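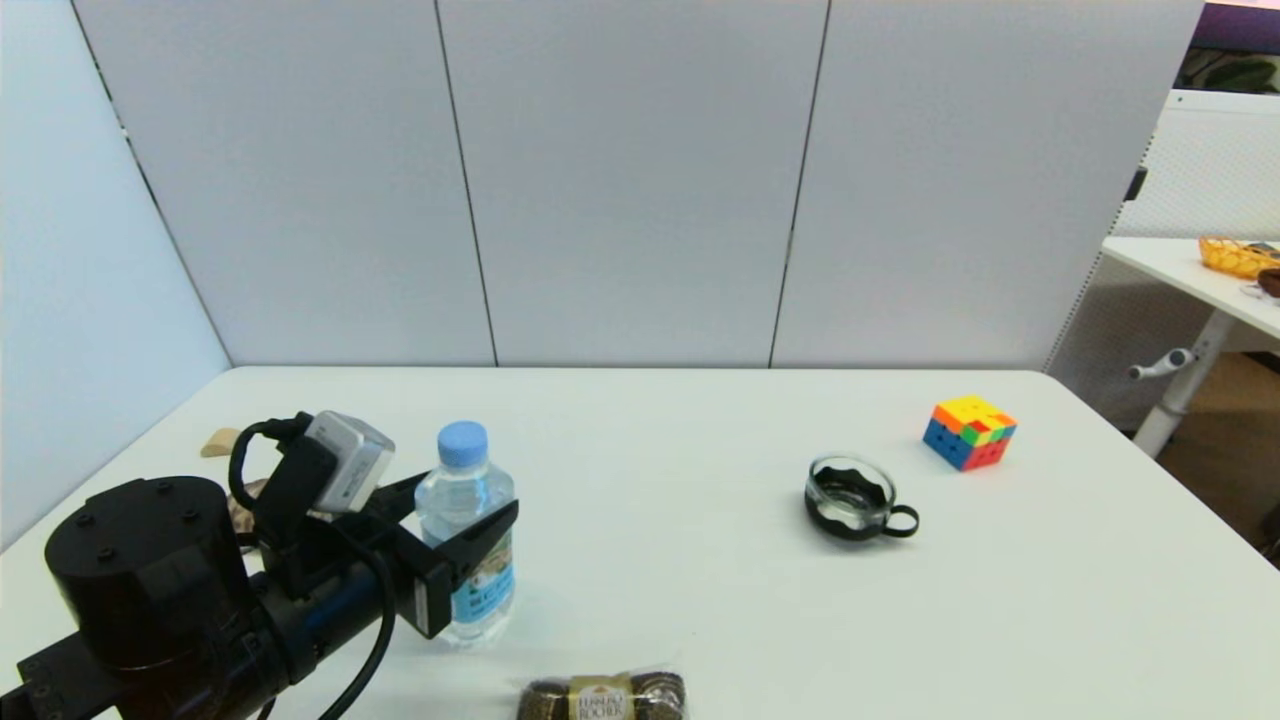
Figure 4. The Drillthorpe table with a bottle of water and a pack of Ferrero Rocher chocolates at the near edge.

3.2 Table and items

All sessions used the same white rectangular table, set up at the Drillthorpe site in February. Light gray partition panels stood behind it and along the left side (Figure 4). The panels have no pattern or print on them. We chose a plain background so that small items, mainly food packs and cups, would be easy to tell apart from what was behind them. The tabletop is matte, and shadows on it are faint.

The item set, which we call Wokow, has 14 items that people commonly leave on a table after a break. It covers drinks and drinkware, packaged sweets, and small wooden and patterned pieces. The water bottle is clear plastic with a light blue cap and a paper label around its lower half. Both the bottle and the water in it are transparent, so the cap and the label are the parts that stand out most against the white surface. The chocolates come in a clear pack, but the gold foil inside makes them much easier to pick out. Items were used as bought – no labels were removed or covered.

3.3 Placement

Placements followed the Whitlock sheet, a printed list that gives each item a zone on the table and says whether it stands or lies flat. Zones near the edges were kept in the list even though items there are easier to knock off. People put things down at the edge of a table all the time, and leaving those spots out would have made the layouts too tidy. The full set contains 3,585 placements. Of these, 2,634 have the item within one hand's width of an edge, and 1,351 involve a drink or a cup.
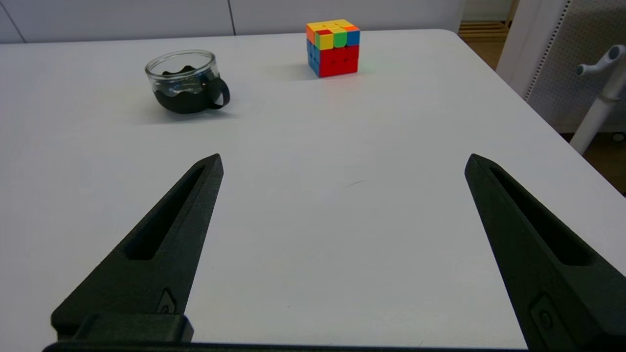 Cups needed more care than the other items. The small glass cup sits in a black holder with a wavy upper edge, and only the upper part of the glass shows above it. We treated the cup and holder as one item and gave them one line on the sheet. An early version of the list had them as two items, which led to disagreement over which one had been moved. The same rule was later used for the chocolates, where the pack and its contents share a line.

Layouts were checked against the sheet before each session. If an item was in the wrong zone, it was moved and the check was repeated. Small differences in rotation were left alone. The Dukden set described in Section 2 corrects rotation as well, so the two sets should not be compared on that measure.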